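Timing Titan's shadow, or trying to

I spent most of January working through old notes on Saturn's moons, mainly to settle a disagreement with Gergely Dobos over how much a small telescope can tell you about Titan. His position is that it tells you nothing beyond a dot. Mine is that the dot moves, and the motion is worth measuring.

Titan takes just under 16 days to go around Saturn. If you record its distance from the planet's center each clear night, in units of the ring width, you get points that fit a sine curve. The period falls out of the fit. My first run had 23 usable points. Two were bad and I kept them in anyway, to see how much they pulled the result.

The larger error came from the clock. I had written start times instead of midpoints for the sketches, and a sketch takes me 9 minutes when the seeing is poor. For Titan this hardly matters. For the inner moons it would.
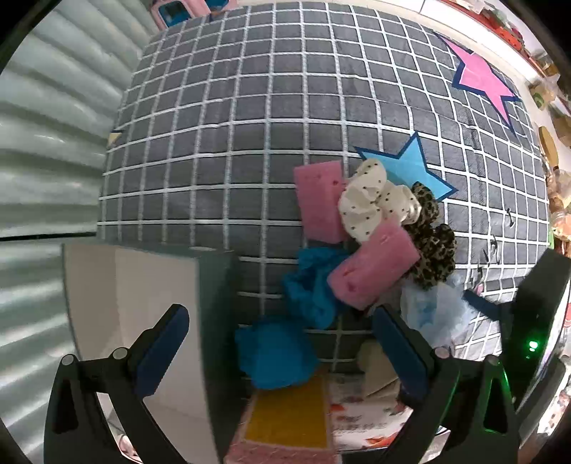
The second problem is the ring width itself. It is a handy ruler because it is always in the field, but the apparent size of the whole system changes as the distance between Earth and Saturn changes. Over a few weeks you can ignore this. Over a season you can't, and the early points have to be scaled to match the late ones. Katalin Jakab sent me a short script that does the scaling from an ephemeris table. It expects decimal commas, so check your settings before you trust the output.

Titan's air is a separate subject. It is mostly nitrogen, with a few percent methane, and the surface pressure is higher than ours. None of that shows in a small scope. The orange tint is sometimes reported at high power. At 142x I would call it a faint warm gray on a good night, and I would not bet on it.

I repeated the fit on Tuesday without the two bad points. The period moved by less than an hour. Gergely has the numbers now and has not replied. Next on the list is Rhea, which needs two observations a night and a better eyepiece than the one I own.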